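The Trial Period

The Mindby people gave you 100 days, and Catherine Imrie had used up two of them getting the thing out of its carton.

"It folds," her sister had said on the phone. "You tell it to fold and it folds. Wilma MacBrayne has one in Beltville and she hasn't touched a towel since May."

Catherine had known Wilma MacBrayne for years and doubted she had touched many towels before May either.

The kit was called the Umon. It came with two arms, a bag of clamps, and a booklet with a smiling family on the cover, none of whom seemed to own any laundry. The monthly fee was printed on the last page in type so small she had to take it over to the window. Setup was supposed to take an afternoon. It took until the following evening, and at the end of it the screen on her phone said the arms would like to get to know her home.

"I'll bet they would," said Catherine.

She called the help line. She was number 726 in the queue, then number two, and then she was speaking to a young man named Kenneth Innes, who asked how her folding journey was going.

"I don't have a journey. I have a basket."

"Okay! So what we suggest is starting with a flat item. A washcloth, or a pillowcase."

"The advertisement had a fitted sheet in it."

There was some typing. "Fitted sheets are on the roadmap for 2027," he said.

"And until then?"

"Until then we suggest a flat item."

She wrote that down on the back of the booklet, with his name, in case it came to a refund. She had sold appliances at Carnegie's for most of her working life, and she knew what a salesman meant when he said suggest. She had said it herself to people who wanted a dryer to go easy on wool.

A washcloth proved nothing, in her opinion. A washcloth was already most of the way to being folded. She went to the basket, pushed past the flat items, and took what came up from the bottom. Then she sat down with the phone in her lap and pressed Begin.

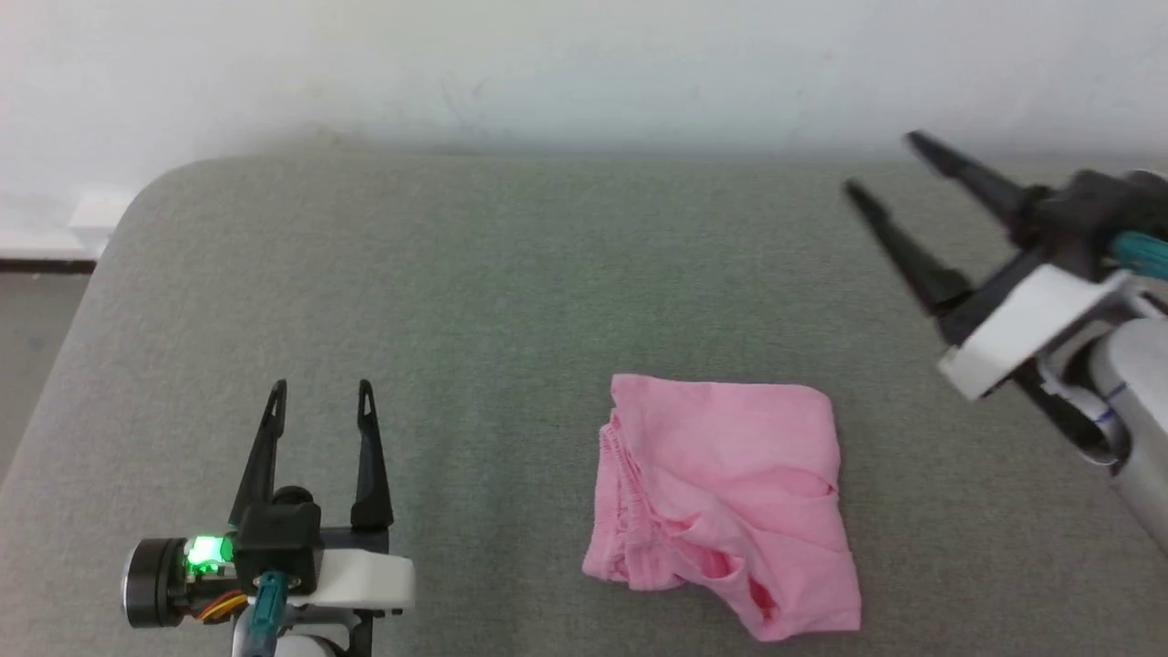

Catherine had always judged a machine by what it did with the worst thing in the basket, and she saw no reason to change her standards for this one. The booklet spoke of a gentle touch, almost human. She looked at the black fingers, one pair pointing up from the near corner and the other spread wide on the far side, and could not think of any human they reminded her of. Between them the little pink thing lay in a bunch on the gray-green cushion, with its ruffled elastic all down one side. A green light shone beside the nearer pair. She supposed it was meant to be encouraging.

"Well?" she said.

The phone told her the arms were considering an approach.

She considered one too, and went to put the kettle on. Celeste Herrera from next door let herself in while it was boiling and stood in the doorway with her coat on.

"Is it doing it now?"

"It's thinking."

"What did you pay for it?"

Catherine told her. Celeste sat down.

They drank their tea and watched. Celeste wanted to know if it ironed, and Catherine said that was extra. After a while the phone chimed and asked whether she was enjoying her Umon, with five stars to choose from and a box for comments. She put on her glasses, left the stars alone, and began to type in the box. She was still typing when Celeste got up to rinse the cups.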